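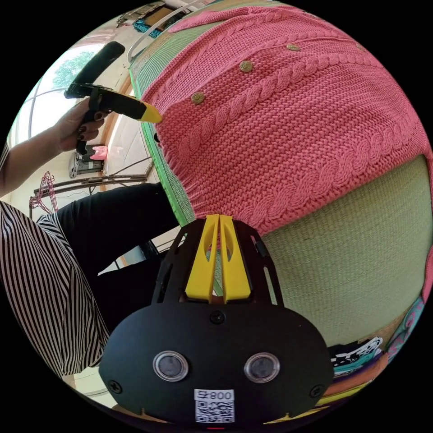 My Junden front loader has started getting stuck on the Wool program, and I'd be grateful for some help before I put anything I care about in it again. It runs along nicely until the display says 16 minutes, then it sits there humming. After a long while it either gives up with the little tap light flashing or, which is worse, launches into a full spin at 1000 as though I'd put the bath mats in. I only use Wool for the good knits, and a pink cable-knit is exactly the sort of thing I mean, all those raised ropes up the front that never look the same once they've been flung about. Cottons runs perfectly well, and so does Quick Wash. I bought the machine from Dradgate in April and it's still under warranty, but I'd rather sort it out over the ticket if we can, as the nearest service agent to Gedthorpe is a fair hike.

Ticket opened: 18 Aug 2026
Product: Junden front loader
Program affected: Wool
Status: Closed, resolved by customer

What I've tried so far

Sorry in advance, I'm a bit thorough. My late father kept a notebook for every appliance in the house and I seem to have caught it from him.

Turned it off at the wall overnight. In the morning the clock had reset, I felt very hopeful, and it stopped at 16 again.

Ran Wool with nothing in it at all. Same thing, although it hummed for less time before giving up. I don't know if that helps you or not.

Cleaned the filter behind the little flap. I'd been dreading this one and put a roasting tray underneath (the old one, don't worry). Out came a lot of grey fluff, a hair tie and a button I've been looking for since we moved in! I was certain that would be the end of it. It wasn't, but the machine does drain more quickly now, so it wasn't a wasted afternoon.

Changed the detergent. I'd been using Kuo wool wash, the one that smells faintly of eucalyptus, and I wondered if I was overdoing it and making too many suds. I went down to half a cap and then tried a cycle with none. No change, so I've gone back to the Kuo and apologise to it for doubting.

Checked the machine was level. It wasn't, quite. I wound the front left foot down until the spirit level was happy and the rattle I used to get on Cottons has gone.

Checked the hot tap was on, then checked the cold tap was on, then had a cup of tea.

I haven't run Wool with real woollens since the second time it did the big spin. For now they're being washed in the laundry tub and dried flat on a towel, turned once, which is how my aunt did hers and frankly they come up beautifully, but my back isn't going to put up with it all winter. 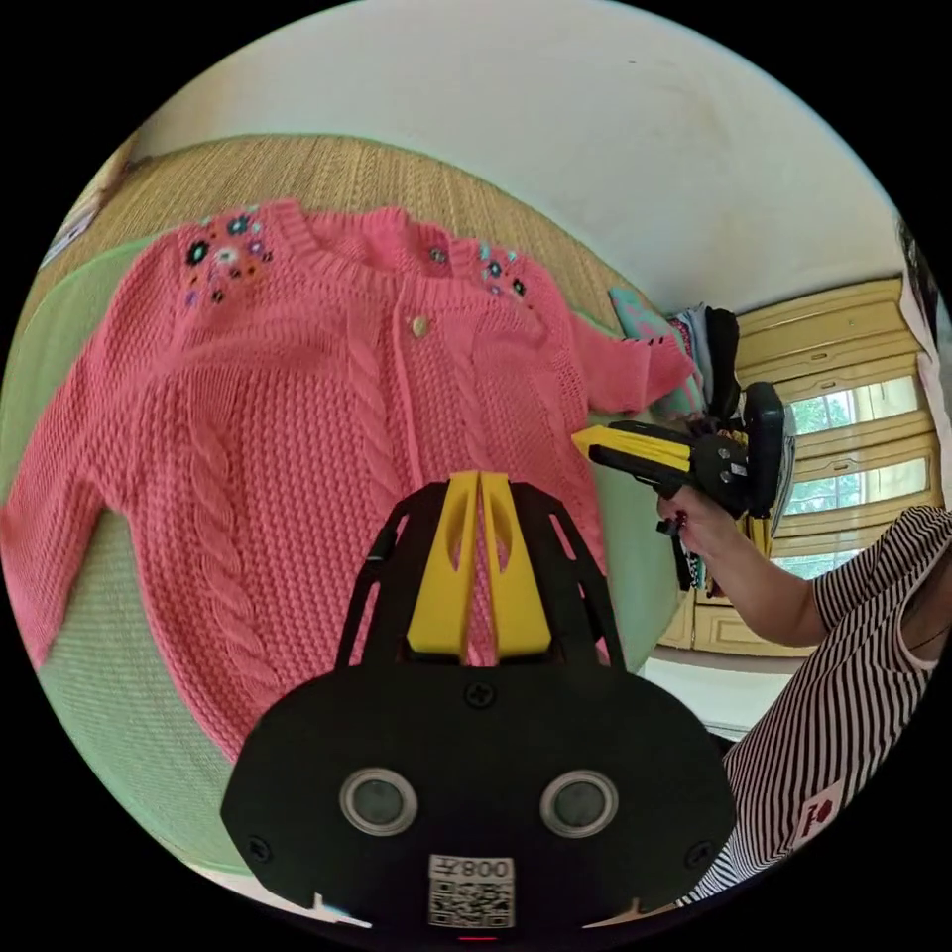 Cables down both front panels, embroidered flowers across the shoulders.

Stitching like that is what worries me most about the spin. A plain jumper will usually forgive you if you pull it back into shape on the towel, but embroidery doesn't stretch at the same rate as the knit underneath, and once it puckers you're steaming it from the back for the rest of the evening. I do turn things inside out and do up the buttons, and I've started using a mesh bag for anything with a raised pattern. If the manual has a view on mesh bags I couldn't find it. Could the bag be upsetting the balance? I did wonder, as a single heavy lump in a bag must feel quite odd to the drum, but then the empty run stuck as well, so I talked myself out of it.

A few questions, in case they save you writing back to ask me:

Is the Wool program meant to show a spin speed on the display? Mine shows 1000 when I first turn the dial to it. I've never touched that button on purpose, though I do dust the panel and it's a sensitive thing.

Is there a way to put one program back to how it came from the factory without losing the others? I've got Cottons just how I like it.

Does the tap light mean there's no water coming in, or that the machine thinks there isn't? The pressure at our place is ordinary. The kitchen tap will soak your sleeve if you aren't careful.

I can send a recording of the humming if anyone would like it. My neighbour reckons it's a B flat.

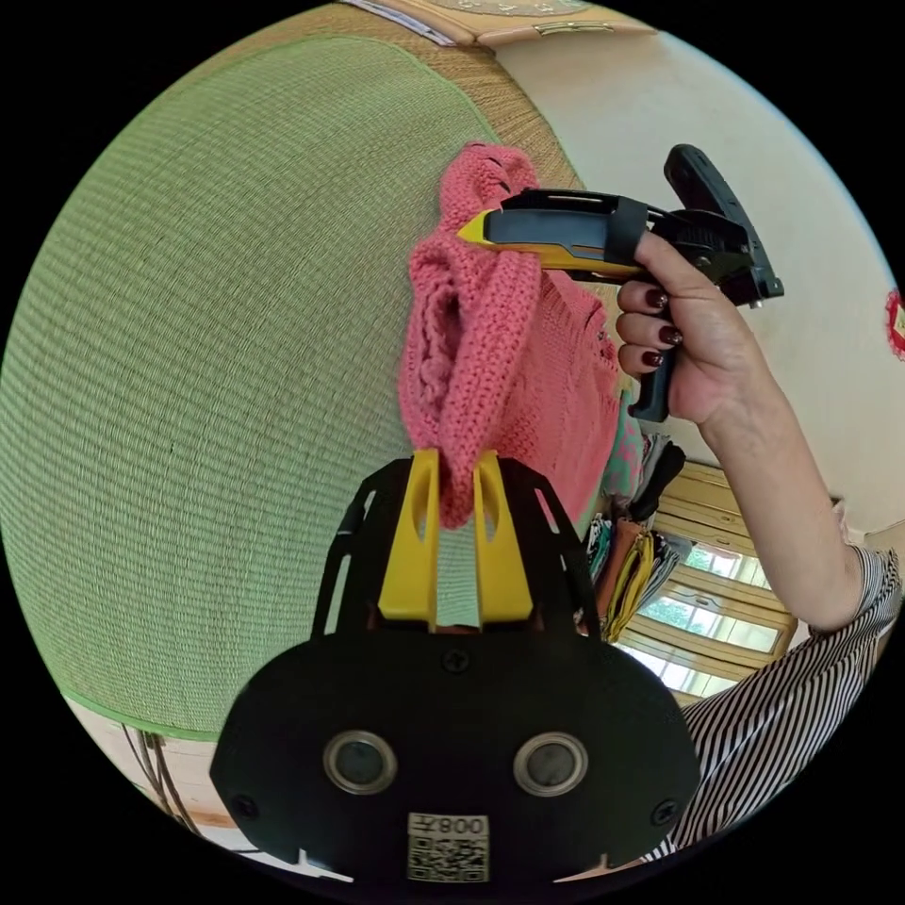
Jarlath Mulcahy replied that the display was the giveaway, because Wool should never offer 1000 and the machine had almost certainly saved a spin setting against that program when the panel was wiped. He asked me to turn the dial to Wool, hold the Spin and Start buttons together until it beeped, and then wait for the dash to appear where the speed had been. The tap light, he said, was likely a separate matter, and would I please unscrew the cold hose at the back and have a look at the small mesh filter inside the fitting.

Well, Jarlath, you were right on both counts. It took me 2 goes to get the beep, as I was letting go of Spin a touch early, but the dash came up and Cottons kept its settings. The hose filter was packed with fine brown grit. We had the water main dug up along our street a while back and I suppose it came through then. I rinsed it under the kitchen tap, gave it a going-over with an old toothbrush and screwed it all back together with a towel on the floor, which I needed.

I've since run Wool 4 times, first empty, then with some old socks, then twice with proper jumpers in their mesh bags. It goes straight past 16 without so much as a pause, and the spin at the end is so gentle I had to put my hand on the lid to be sure it was happening.

Please go ahead and close the ticket. If there's any chance of getting the bit about the hose filter into the manual, somewhere near the front, I think it would be a kindness to the next person. And thank you for reading all of this, I know I do go on.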